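Torben Lammers has run the sleep clinic at Sakholm for 15 years, and he still walks every new patient to the door himself, chatting the whole way (usually about their dogs). 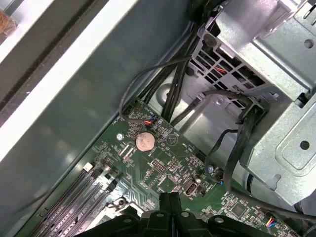 Do you need a referral to be seen? Most people come through their family doctor, but you can call the desk directly. 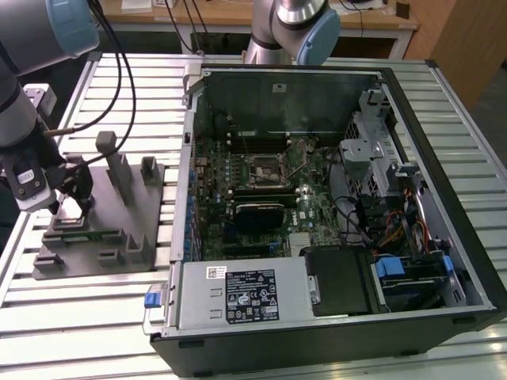

Lammers likes a slow first visit, a good long talk before any testing. He says a body is a bit like a desktop computer lying on its side with the panel off, the power supply down low and the board in the middle, everything leaning on everything else.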